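Makano tube handling cell — open day units

Demo bench, the same one shown at our open day on October 20, 2024. Now bookable for visits. Arm, pedestal, racks, button unit, control software. Ships as one kit or in parts.

Came by and missed the talk? Short version: Ching-wen Kuo ran the sorting demo, Chih-ming Yuen took questions on the software side. More than 300 visitors through the door, so yes, the line was long. Sorry about that.

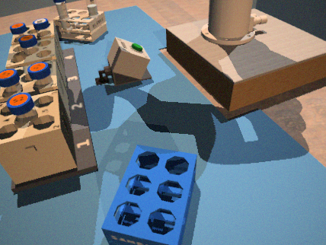 Rack layout is set in the software before a run and can be changed between runs. Visitors asked about this a lot. Tan racks go side by side on the numbered base board, blue six-hole rack sits apart on the mat. Caps are blue with different colored tops, orange or white, and you can assign a destination to each color. Extra racks sold seperately.

Button unit: green button, one per bench. Starts the run. Second press pauses it — it does not cancel.

Booking a demo: visits last 20 minutes, longer if you bring your own rack drawings. Ask for Kuo-hua Yip. Please send tube sizes ahead, we cant always fit odd ones on the day.

Price: spare rack set 975, base board included. Full kit on request, depends on the arm mount. Open day discount ran through the end of the month and is now closed.

Next open day is planned for May. Same hall, bigger bench.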